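Town clock repair bill climbs again

6/25/20

Stemolow's town clock will stay stopped until at least July, and ratepayers are being asked to believe the latest quote is the final one.

The repair was first costed at $2458. A further $107 a week is now being charged for storage of the movement, a fee left out of the original notice.
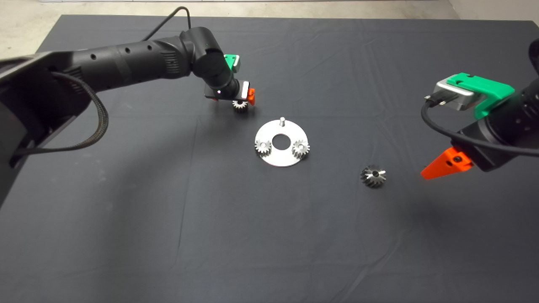
Doubts over the timetable

Contractor Zavside says the delay comes down to worn gears that have to be cut to order. Spokesman Brian Mwakyusa called the new schedule "realistic." The last two were described the same way.

Ruth Rengifo, who runs a shop facing the clock, isn't convinced. "It's been 22 weeks. I'd like to see some paperwork before I see another promise," she said.

Council has not released the inspection report. A petition asking for it has almost 40 signatures.
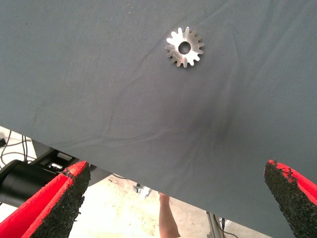 A small metal spur gear on grey cloth.

Councillor Yaneth Huanca said the report would be made public "in due course." She did not give a date.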